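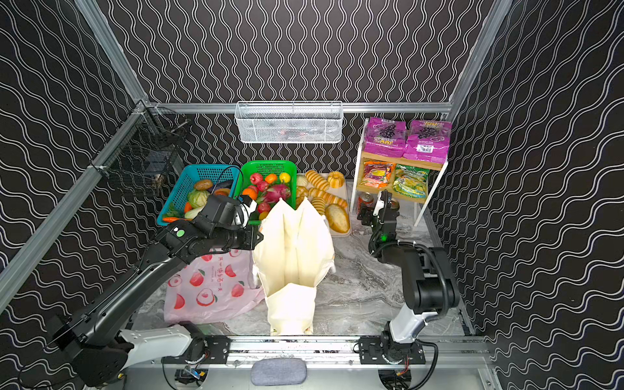
4.3 Does the planner help?

Stakis, the task planner proposed by Saha and Pathirana, is reported to improve two-arm grocery packing by choosing which arm moves first. We tried to reproduce that gain and mostly could not. Figure 4 shows the cell, with both arms on a shared rail and an open tote between them.

We ran 60 orders with Stakis and the same 60 with a fixed rule: the left arm packs, the right arm fetches from the shelf, and neither enters the tote while the other is in it. Stakis completed 46 orders and the fixed rule completed 41. Five orders is a small gap, and three of them came from a single session in which the perception module, Havanon, had just been recalibrated.

The failures are more telling. Most began with a bad grasp pose on produce packed close together in a basket, before the planner had any real choice to make. Stakis then replanned -- sometimes several times -- from the same wrong pose. Raising the sampling limit to 3000 nodes made planning slower and changed no outcomes.

We do not claim that ordering never matters. We do doubt that it can be measured here until grasp errors are logged separately, and the original report does not do so.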